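Entretiens — Rangement et petits contenants

Uwe Hellwig a passé l'essentiel de sa carrière à ranger des flacons. Formé au contrôle de réception chez un fabricant d'encres, il conçoit aujourd'hui des portoirs et des plans de travail pour Groltton, un atelier qui fournit des laboratoires d'enseignement, des restaurateurs de papier et quelques préparateurs de couleurs. Nous l'avons rencontré en mars dans les locaux de l'atelier, entre deux livraisons. La conversation a porté sur le plateau, le rayonnage bas et les bouchons.

Sa première remarque concerne la hauteur. « On me demande toujours la capacité. Combien de flacons par rangée, combien de rangées. La hauteur du rayon vient ensuite, alors que c'est elle qui décide si les gens vont s'en servir. » Un rayon posé directement sur la table, dit-il, se comporte comme une boîte : on y pousse les flacons et ceux du fond ne ressortent plus. Un rayon trop haut oblige à lever le coude et à passer au-dessus des cols. Il travaille donc avec des pieds courts, en métal mince, qui dégagent un vide sous la tablette sans placer les bouchons au niveau des yeux.

Le modèle qu'il cite le plus souvent s'appelle Konidlow. La tablette est en bois et la structure en acier noirci. Sa longueur a été fixée à 700 mm, cote qu'il a fallu défendre. « Le commercial voulait un mètre. Sur un mètre, personne n'atteint les deux extrémités sans se déplacer. À 700, on reste assis. » Le portoir n'a ni rebord avant ni alvéoles percées dans la version de base. L'absence de rebord lui a valu des courriers. Il maintient son choix : un rebord de quelques millimètres suffit à accrocher la base d'un petit flacon que l'on tire vers soi, et le flacon bascule.

Les alvéoles posent un autre problème. Elles imposent un diamètre. Wanpen Chantharasri, qui prépare des teintures pour un atelier de reliure et utilise le Konidlow depuis la première série, avait demandé une tablette percée. Elle est revenue à la tablette pleine. « J'ai changé de fournisseur de flacons et plus rien n'entrait dans les trous », nous a-t-elle écrit. « Maintenant je les aligne par deux, un devant, un derrière. Si j'en vois trois dans une colonne, c'est qu'il y en a un qui n'a rien à faire là. »

Le rangement par deux revient dans tout l'entretien. Hellwig y voit une limite pratique de profondeur. Le flacon arrière reste accessible par-dessus le flacon avant, et l'étiquette du second se lit dès que l'on prend le premier. À partir de trois, il faut vider la colonne. « Quatre colonnes de deux, c'est une série de travail convenable. On peut garder l'ordre en tête. Au-delà, il faut un plan écrit, et le plan écrit est faux au bout d'une semaine. »

Vient la question du plateau. Hellwig préfère le bois clair, y compris pour des postes où l'usage voudrait un stratifié ou du verre. Il avance deux arguments. Le premier est optique : sur un fond pâle, un liquide coloré se distingue sans éclairage particulier, et le niveau dans un tube transparent se lit de biais. Le second tient au roulement. Un tube couché sur du verre part à la moindre pente, alors que le fil du bois, s'il est posé dans le bon sens, le retient un peu. Il reconnaît que l'argument ne vaut que pour une surface peu vernie et que l'entretien s'en ressent. Une tache jaune dans une fibre ouverte ne part pas à l'éponge. Ses clients poncent, ou ils acceptent la tache.

Le cadre est en profilé d'aluminium noir. Le choix remonte à Nattawut Chaimongkol, qui dessinait les châssis de l'atelier avant de partir chez Cutunon. « Nattawut ne voulait rien de soudé », raconte Hellwig. « Une rainure, un écrou, et on déplace ce qu'on veut. » Le profilé dépasse légèrement du bois aux angles. La différence de niveau arrête une partie des objets qui roulent, sans tenir lieu de rebord continu. Elle gêne en revanche le nettoyage, et la poussière de ponçage s'y accumule. Il conseille un pinceau plat et sec, passé le long de la jonction avant tout chiffon humide.

Au sol, l'atelier se contente d'un béton gris et de ruban sombre pour délimiter l'emplacement des tables. Hellwig a renoncé à la peinture après deux réaménagements. Le ruban se décolle proprement les premiers mois ; ensuite il laisse de la colle, qu'il retire au grattoir. Il demande que le repère reste visible quand la table est en place. Si la table le recouvre, on ne peut plus vérifier qu'elle a bougé.

Reste le point sur lequel il est le plus précis, et qui concerne ce que l'on fait des petites pièces pendant la manipulation. Un flacon ouvert produit deux objets à surveiller. Le bouchon, selon lui, se perd plus souvent que le contenu. Sa consigne est de le poser à l'écart, sur le bois nu, loin du tube en cours et à un endroit toujours identique. Salamatu Tamuno, qui forme les utilisateurs chez Pongsiri, applique une règle voisine : un seul tube couché à la fois, les autres flacons restent sur le rayon, et la zone entre les deux est tenue libre. Elle ne tolère pas les coupelles. « Une coupelle, on la remplit. Le lendemain il y a dedans des bouchons de trois tailles et un trombone. »
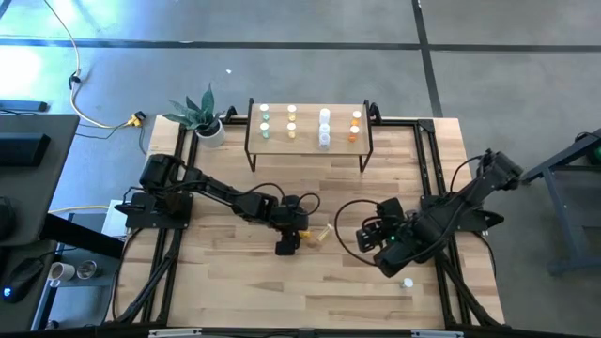

Bouchons, tubes et pertes

Sur les pertes, Hellwig dispose de chiffres qu'il a relevés lui-même. Pendant une campagne de reconditionnement menée pour un client, il a compté 987 flacons ouverts puis refermés. À la fin, 68 bouchons avaient été remplacés, parce qu'ils étaient égarés ou tombés au sol. Il ne tire pas de règle générale de ce relevé. Les opérateurs changeaient, les flacons aussi. « Ce que je peux dire, c'est que presque tous manquaient au poste où l'on posait le bouchon à côté de la main. On le pousse avec la manche. »

Les petites pièces de couleur vive se retrouvent mieux. Il a fait l'essai avec des bouchons et des clips jaunes, puis blancs, puis transparents. Le blanc reste correct sur un bois miel et devient médiocre sur un bois très pâle. Le transparent est à proscrire partout. Quant au jaune, il convient, sauf lorsque le liquide est jaune lui aussi : on croit voir une goutte, on l'essuie, et la pièce part avec le papier.

Nous l'avons interrogé sur les tubes couchés, que beaucoup de manuels interdisent. Sa réponse est nuancée. Un tube fermé et partiellement rempli peut rester sur le côté le temps d'une prise. Le liquide se déplace vers le bas de la pente, ce qui modifie l'équilibre, et il faut saisir le tube en tenant compte du côté lourd. Un tube sans bouchon se tient debout dans un support, sans exception. Il ajoute que la plupart des supports vendus pour cet usage sont trop légers et qu'il leste les siens avec une plaque d'acier de 233 grammes, collée sous la base.

Sebastián Zúñiga, qui assemble les portoirs, est intervenu à ce moment pour corriger un détail. La plaque n'est plus collée. Elle est vissée depuis la deuxième série, la colle ayant mal supporté l'alcool de nettoyage. Hellwig en a convenu. Il n'avait pas revu la notice, où la colle figure encore — elle doit être réimprimée avec la prochaine commande.

Nous avons terminé sur les demandes qu'il refuse. Il y a les tiroirs sous la tablette, qui suppriment le vide et font du portoir un meuble. Il y a aussi les étiquettes gravées sur le chant, commandées par un client qui avait changé de gamme avant la livraison. Il accepte en revanche les pieds sur mesure, à condition de recevoir la hauteur du plus grand flacon, bouchon compris. « Les gens mesurent le verre », dit-il. « Il faut leur redemander à chaque fois. »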